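4. Diary returns and the bank anglers at Kurno

Paper diaries went out in May, to anyone fishing the reservoir for perch or pike who would take one. 31 anglers signed up. Mostly bank, a few boats out of the Hamel slip. One page per trip: start time, stop time, species, length if measured, bait, water color in the angler's own words. Blank trips to be written up the same as good ones. That last instruction was printed in bold and still got missed by some, see 4.2.

Total usable trips, 207. Layout of the section follows the diary itself, so effort first, then catch, then the mess with lengths.

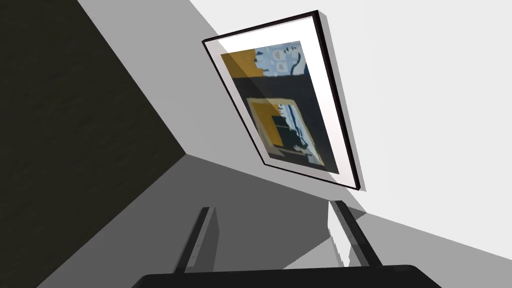
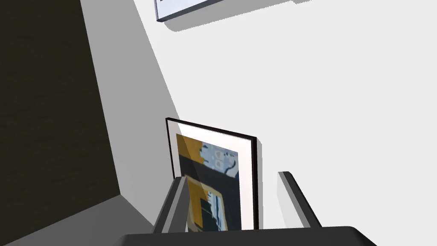
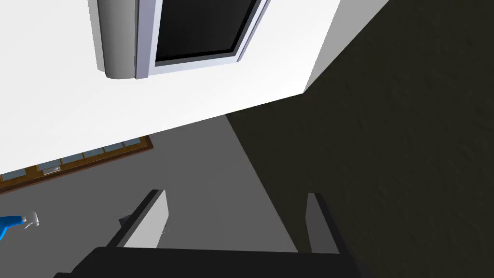 Figure 3. Rendered interior, three views. Framed print in the first and second.

4.1 Effort

Trip length was taken as stop minus start, with no correction for lunch, tackle trouble or talking. Heiskanen argued for a correction and we tried one, but it rested on a single question in the sign-up form and the answers were all over the place. Dropped. Boat trips ran longer than bank trips, as expected. Part of that is simply the row back to Hamel, which anglers counted as fishing if a lure was in the water and sometimes if it was not.

Evening trips dominate from the bank. Morning trips dominate from boats. Wind direction was asked for but the entries are hard to use: "bad", "from the dam", "behind me". We kept them in the file and left them out of the models.

One thing on rod numbers. The permit allows two rods from the bank, and most diary keepers wrote down how many they brought, with no note of how many were fished at a time. Effort is therefore given in angler hours throughout. Rod hours would look more precise and would be worse.

4.2 Catch and blank trips

Perch were the main catch on both bank and boat trips. Pike came second, mostly on deadbait, mostly from the weedy arm below the Narnurine inlet. Bream and roach were written in by hand at the bottom of the page where there was no box for them, our mistake in the design.

Blank trips are the weak point. 9 diaries contain no blank trip at all. Could be skill. More likely the angler went home with nothing and did not feel like filling in a page, and Bailly heard as much at the slip when she collected the books. Catch rates from those diaries are high and we do not trust them. All the rates in the tables are given twice, with and without that group, and the reader should lean on the second column.

We did not try to fill in the missing blanks by model. Texier has a method for it, but it needs a gate count at the parking area and the counter there was out of order for most of the season.

4.3 Lengths

Anglers were given a paper ruler to stick on a board or a boat seat. Total length, mouth closed, tail pinched. Perch lengths pile up heavily on round numbers, pike even more so. Some of this is rounding on the bank, some is people writing the page up at home from memory. Shufen Tian checked the pages by hand and flagged entries where every fish on the trip had the same length. Those are out of the length analysis but still in the catch.

Large pike are probaly over-represented. People measure the big one and guess the rest. For this reason only the perch lengths are carried forward to section 5, and there in wide classes only.

Released fish are a further problem. An angler in a hurry to get a pike back in the water is not going to look for a ruler, and we would not want him to. Several pages just say "good fish, went back". Kept as catch, no length.

4.4 Comparison with the slip interviews

Chevalier ran interviews at the Hamel slip as boats came in, same season, same species list. Short form, answered standing up. Agreement on perch is fair – the interviews come out lower, mostly on account of the blanks again. On pike there were too few interviewed boats with fish to say much either way.

The interviews missed the bank almost entirely. Bank anglers park along the north road and leave by it, nowhere near the slip, and most go after dark. The diaries are the only souce we have for them, weak as they are. Any bag limit worked out from slip interviews alone would be a limit set for boats, and the bank side at Kurno fishes differently: shorter trips, later in the day, more bait and less lure. Section 5 treats the two seperately for this reason.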